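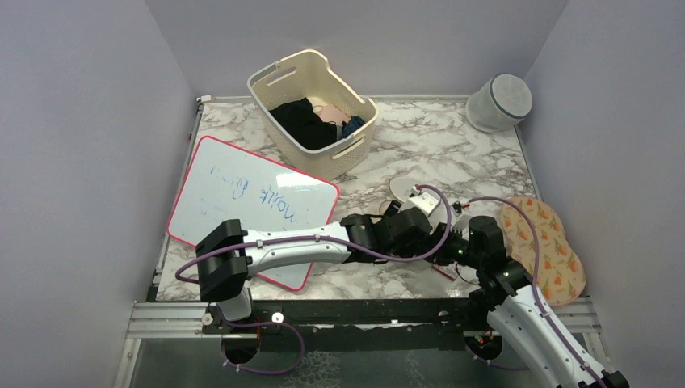
Inicio | Números anteriores | Normas para autores | Contacto

Última actualización: 4 de agosto de 2018

3.2. El cesto como lugar de paso

Cuando empezamos el trabajo de campo del proyecto Dundilel pensábamos, quizá con cierta ingenuidad, que la ropa de una casa tenía dos estados: la que está guardada y la que está por lavar. Bastaron las primeras visitas de febrero para que los propios hogares nos corrigieran con mucha paciencia. Entre el armario y la lavadora hay un territorio intermedio, amplio y bastante querido por quienes lo habitan, y su mueble principal es el cesto.

De los 19 hogares que nos abrieron la puerta en Turnis, 15 tenían al menos un cesto que no terminaba de pertenecer a ninguna habitación. Viajaba del dormitorio a la galería, de la galería a la mesa donde se dobla, y a veces se quedaba en esa mesa varios días, compartiendo sitio con papeles, listas y bolsas. La Figura 1 recoge bien esta convivencia: el cesto de plástico color crema, con su dibujo de trenzado y unas pocas prendas dentro, tiene por vecinos una pizarra blanca escrita en azul y un recipiente de malla blanca tumbado de lado.

Figura 1. Superficie de mesa con cesto, pizarra y recipiente de malla. En el cesto, una prenda negra, un textil rosa beige y una tela azul de borde más oscuro.

Nos interesa detenernos en el montón, porque un montón pequeño dice mucho. Grgić, en su estudio sobre los armarios compartidos, propone llamar «ropa en suspenso» a la que espera una decisión, y el término nos ha resultado utilísimo. En nuestras entrevistas, la ropa en suspenso rara vez llenaba el cesto. Eran tres o cuatro piezas de colores que no se lavan juntos, un pantalón que alguien pensaba volver a ponerse, una toalla huérfana. Varias personas nos contaron, entre risas, que vaciar del todo el cesto les daba casi pena – como si la casa se quedara sin conversación.

El recipiente de malla merece también unas líneas. Los modelos blandos aparecían en 7 hogares, casi siempre como segundo cesto, y sus dueños los describían con una mezcla de cariño y resignación: pesan poco, se pliegan, se caen. El cesto rígido, con sus asas recortadas en los lados cortos, era en cambio el que se llevaba de un cuarto a otro, y el que se prestaba a la vecina cuando hacía falta.

Queda la pizarra. La incluimos en el inventario después de dudarlo bastante, y nos alegramos de haberlo hecho. De las 800 fotografías del archivo Dillent que revisamos para esta sección, muchas muestran algún soporte de escritura cerca de la ropa, y lo escrito suele estar a medio borrar – en la Figura 1 apenas se adivina alguna palabra. Las personas entrevistadas apuntaban turnos de lavadora, recados o la hora de una visita, y luego pasaban la mano por encima. En la sección 3.3 volvemos sobre estas anotaciones y sobre quién las escribe en cada casa.

Este sitio utiliza cookies propias y de terceros. Si continúa navegando, acepta su uso. Aceptar | Más información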